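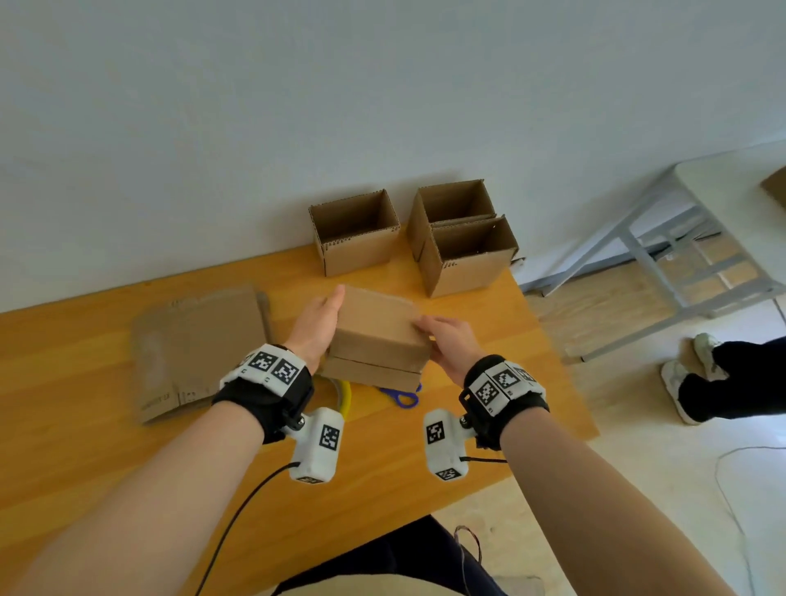 *Figure 1. Box task, head camera view, with both wrist units on.*

# Trenow wrist-marker set

Version 2, Apr 29, 2018

Head-camera recordings of people making up and handling small cardboard boxes, with a module on each wrist carrying printed square markers. We recorded it to test one question: can wrist position be recovered well enough from the head camera alone to train a two-armed robot to copy the movement? The short answer is yes for most of a recording and no for the moments when a box hides the markers.

## Contents

- 448 recordings, one per folder
- 19 people, identified by letter only
- head camera video for each recording
- wrist pose files, left and right, one row per video frame
- `splits.csv`, the train and test lists used for the results below

People in the test list do not appear in the train list. Please keep it that way if you make your own split.

## Set-up

Each person wears a black band on each wrist. A white housing sits on top of the band and a white cylindrical module hangs below it. Both parts carry black-and-white markers, so that at least one can usually be seen when the hand turns. The modules are cabled. Cables sometimes cross the table and can be seen in the video; we have not painted them out.

The table also holds whatever the person needs or has left there, such as open boxes, flat cardboard, scissors and tape. We did not tidy between recordings.

## Pose files

Positions are in metres and rotations are quaternions in `w x y z` order. The origin is the head camera, so poses move when the head moves. To get poses relative to the table, run `to_table.py`, which uses the first second of each recording to find the table plane.

The `seen` column gives the number of markers used for that row. Where it is 0 the pose has been filled in from its neighbours. Don't train on long runs of these.

## Result

We trained the Ghoneim policy on the train list for 2,000 epochs, once with all rows and once with the filled rows dropped. Dropping them gave smoother paths and fewer missed grasps on the Skidelberg arms. Lifting a closed box between two palms improved most. Folding flaps hardly changed, and we think finger position matters more there than wrist position. The set has no finger data.

## Known problems

- Left and right labels were swapped in part of the February batch. This is fixed in version 2. If you have version 1, delete it.
- Other people's legs and feet come into view in some recordings. They are not labelled.
- Printing on cardboard is now and then picked up as a marker. The checker removes most of these, but look at any sudden jump in a path before trusting it.
- Tape and scissors use is thinly covered.

## Use

Free for research. Please name the set as "Trenow wrist-marker set, Flendau" and give the version. Bug reports go in the issue tracker, with the folder name and the frame number.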